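Introduction to Service Automation
Lecture 6: Can a machine do the chores yet?
Notes by Maja Zawadzka
Version of 15 Mar 2021

Please read these notes before the exercise session. The first half repeats what I said in the lecture, with some corrections. The second half is new, and you need it for the written task at the end.

1. The question

In the first lecture I asked you to write down one chore you would like to give to a machine. Most of you wrote laundry or dishes. A few wrote ironing, and one person wrote "my tax papers", which I do not count as a chore for this course, although I understand the wish.

When people ask whether a robot can do the laundry, they usually imagine one job. For us it is a chain of small jobs: find the shirt, take hold of it, turn it the right side out, lay it flat, fold it, put it on the pile, carry the pile, open the drawer. If each step works most of the time, the whole chain may still fail almost always. Suppose a chore has 18 steps and each step succeeds nine times in ten, and the steps do not influence each other. The chance that all of them succeed is 0.9 to the power of 18, which gives 0.15. A person who tries the machine at home would see it finish the job once or twice in a day of trying and would say that it does not work. The engineer who built one of the steps would say that it works very well. Both are right about the thing they looked at.

So for the rest of the course, when you read that a machine "can" do a chore, please ask the following:
- Which steps of the chore were done by the machine, and which by a person before or after?
- How many trials were made, and were the failed ones reported?
- Were the objects the same in each trial, and did they start in the same place?
- Who put everything back for the next trial?

The last point is forgotten very often. Resetting the table is also work, and in many laboratories it is most of the work.

2. Shop floor and home

On the shop floor the answer to our question is "yes, for a long time already", but only if we let the shop floor change to fit the machine. The part arrives always in the same tray and in the same direction. The floor is level, and people stay behind a line. Gentile, in the reader (chapter 3), calls this "paying for order". The company pays once for the fixtures, the trays and the training, and afterwards the arm can repeat one movement all night. With 1000 equal parts this is cheap for each part. With 30 parts, and next week another kind of part, it is expensive, and a person with two hands is still the better machine.

At home there is no one who pays for order. The cup stands where somebody left it. The drawer is half open. There is also much more variety than we notice, as you saw when we listed all the things in one kitchen drawer and had to stop because the hour was over.

Between these two worlds there are many places which are partly ordered: the storage room of a pharmacy, a library, the back of a supermarket. I believe that useful machines will come to these places before they come to our kitchens. Amedeo Sala does not agree with me, and he will explain why in his guest lecture. His argument, in short, is that a home has no deadline. If a machine needs two hours to put away the dishes, it disturbs nobody who is at work during that time, but a pharmacy cannot wait two hours.

3. Putting a thing in its slot

We now take one small step out of the long chain and look at it closely. The step is this: a long item must stand upright in a bin that is divided by thin panels. You know the same action from the plate rack, from files in a cabinet, from letters in a sorter and from baking sheets in a narrow cupboard. 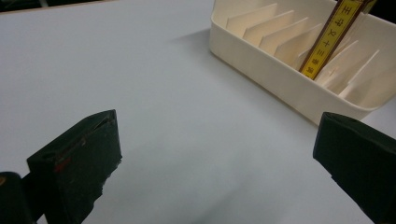 For a person this is so easy that we have difficulty describing how we do it. Try it slowly at home with a plate and a rack. You will probably notice that you do not aim very well. You bring the plate near to the gap, you let it touch one side, and then you slide it along this side until it falls in. Your eyes help at the beginning, and in the last centimeters the fingers do nearly everything.

A machine which uses only a camera has to do it differently, and this causes several difficulties.

Aim. The gap is only a little wider than the item. An error of a few millimeters in the position, or of a few degrees in the angle, is enough for the lower end to land on top of a panel.

Lean. Thin panels do not always stand straight. If they lean to one side, the slot leans as well, and the item must be tilted to go in. A program that assumes vertical slots will push in the wrong direction.

Hidden parts. The end that must enter the slot is the end which is hardest to see, because the item, the fingers and the wall of the bin are all in the way. The nearer we come to the goal, the less the camera can tell us.

Contact. When the item touches a panel, it may turn between the fingers. After this the machine believes that it holds the item at one angle, and in truth it holds it at another.

Letting go. This is underestimated by every group of students, every year. If the fingers open too early, the item falls over. If they open late or move away sideways, they pull the item out again or push the next panel.

Similar slots. Pale panels in a pale bin look very much alike. To choose a slot is then a counting problem, and vision systems which learn from examples are often weak in counting.

Note that none of these difficulties is about strength or speed. When I visited Lerley two years ago, the arm in their test room could lift a full crate of bottles, and it could not put a menu card into a menu holder.

4. Learning from people

There are two main ways to get such a skill into a machine. The first is to write it: measure the bin, measure the item, compute the path, add a small search movement for the last part. This is good work and it is still the standard at companies like Triltier, where my former students install such cells. It must be repeated for each new bin.

The second way is to let people perform the action many times and to train a model on the recordings. The person may guide the arm itself, or control it from a distance, or use a gripper held in the hand that has the same kind of fingers as the robot. With the last method we do not need the robot at all during the recording, so it can be done on any table and quite fast. The view is also similar to the view which the robot will have later. 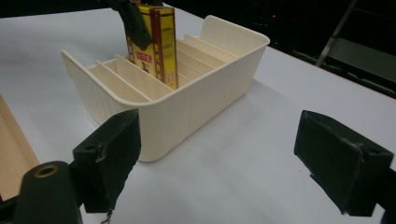

The weak side is that a person feels the contact through the tool, and the recording often does not contain this feeling. The model sees the item stop and then slide, and it must guess the reason. It also learns our habits. If all the demonstrations begin from the left, do not be surprised when the robot is helpless from the right. In the exercise at Pritatberg last December we trained on one bin only, and with a second bin, which had a slightly lower rim, the success fell from nearly every trial to almost none. I found this more useful for the students than a good result.

When you plan demonstrations, change on purpose what will change later: the place of the bin, its direction, the light, the height from which you begin. Include also some corrections. A demonstration in which the person misses the slot, goes back a little and tries again is not a bad demonstration, and please do not delete it. The robot will miss too, and it needs to have seen what one does next.

5. What can be said today

Picking up single, firm objects from a table works well in many laboratories. Placing them on a free surface works also. Placing them into something narrow works when the narrow thing is known and does not move. Soft things, such as cloth and bags, are possible in demonstrations and slow. Long chores with many different steps, in a home which the machine has never seen, are not solved, and I would be careful with anybody who gives you a year for it.

I was asked after the lecture whether a person who helps the robot from a distance makes the result "false". I do not think so. It is a service that can have value. It must only be said clearly, together with how often the person helped.

6. Written task

Work in pairs. Choose one chore which you really do every week.

(a) Write the steps down while you do the chore, not from memory. Most lists from memory are too short by half.
(b) Mark the steps in which you feel something with your hands before you see it.
(c) Choose one step and describe six ways in which it can fail. "The robot breaks" does not count.
(d) For this same step, plan 30 demonstrations. Say what you keep the same, what you change, and who resets the table.
(e) Propose one change to the room or to the objects that would make the step easier for a machine. Would you accept this change in your own home?

Two to three pages, drawings by hand are welcome. Part (e) will be discussed in the group, so please bring a printed copy for yourself. Reading for the next time: Gentile, chapter 4, without the section on wheels.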